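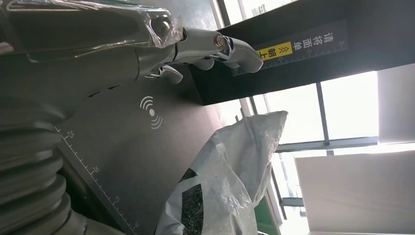

How often does a parcel-feeding cell with two hands need its wrist cameras checked?

At the start of every shift, and again after any work on a hand, a wrist joint or the scanning platform. The check at Eltavard's Mulari workshop is done against the ruler scales printed on the platform, and a full pass takes 45 minutes.

The cell moves courier parcels between a crate, a flat scanner and a belt. Percy Zapata, who looks after it, starts with the platform. Its surface is wiped, then each camera has to read the printed marks from a fixed set of arm positions. A reading out by more than 2 mm stops the check, and the mounting is looked at before any software is touched.
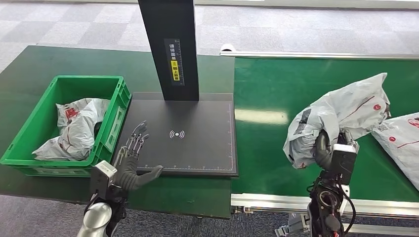
The hands come next. Each finger is closed slowly and opened again while the motor current is logged. A rise on one finger usually means grit in a linkage - or, less often, a cable pulled tight at the wrist. Zapata keeps the logs by finger, and changes a linkage on its trend. The firm's limit is 400 hours between strip-downs, which he thinks generous for the thumbs.

Soft parcels are the hard part of the set-up. A bag folds under its own weight, so the grip point that worked on the last one may be wrong for the next. Melur Pelupessy wrote the present grip table in February, after 1143 trial picks. It closes the thumb late and keeps the wrist low over the platform, and the waybill has to finish face up.
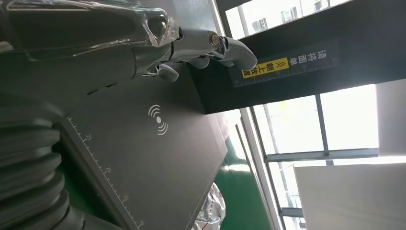 Page last changed: 2020-05-07

Bellows get a separate inspection. They are flexed through the full range of the joint and checked for splits at the base of each fold, where dust collects. A split sleeve is replaced whole. Pelupessy has tried tape on an older cell, the Suleveo, and it lifted within a week.

The last job is to run the arms at quarter speed with the belt stopped, then at full speed with it moving. Any fault sends the cell back to the platform readings.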